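Setting the Reach Envelope for a Two-Arm Build at a Low Shelf

Before you teach a single pick, fix the shelf position and keep it fixed. Drerkalmont stores its soft limits relative to the base, so a shelf moved by 23 mm invalidates every stored pose.

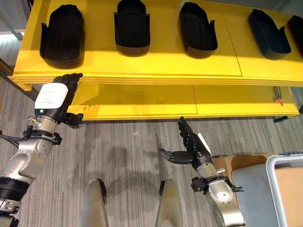

Brayden Petrenko
Workshop lead, Skostitz

Start with the left arm. Bring the hand to the front edge of the top tier and save the pose as EDGE_L. Keep the right arm clear of the lower tier while you do this. With five trays in a row on top, teach the leftmost first and derive the others by offset.

Set the wrist speed to 37 percent, then run the edge pose ten times and log the joint error.

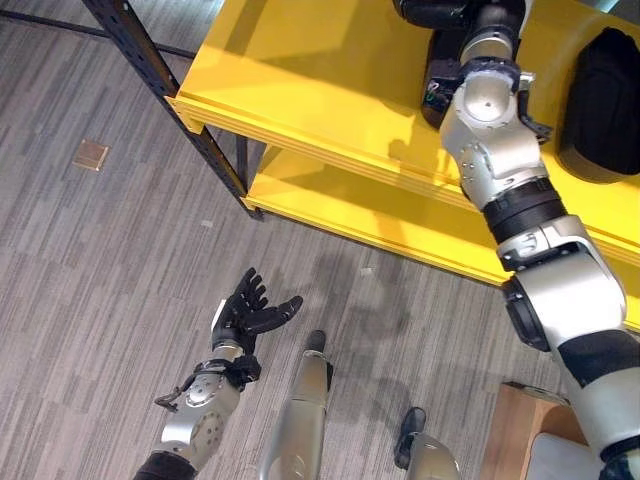

Cable slack is checked at full extension. Move one arm at a time and leave the other parked with its hand open. On the left wrist the thin black cable loops outward, so add that loop to the collision model as a cylinder. Repeat for the right arm, reaching onto the top shelf, and save the file before power-down.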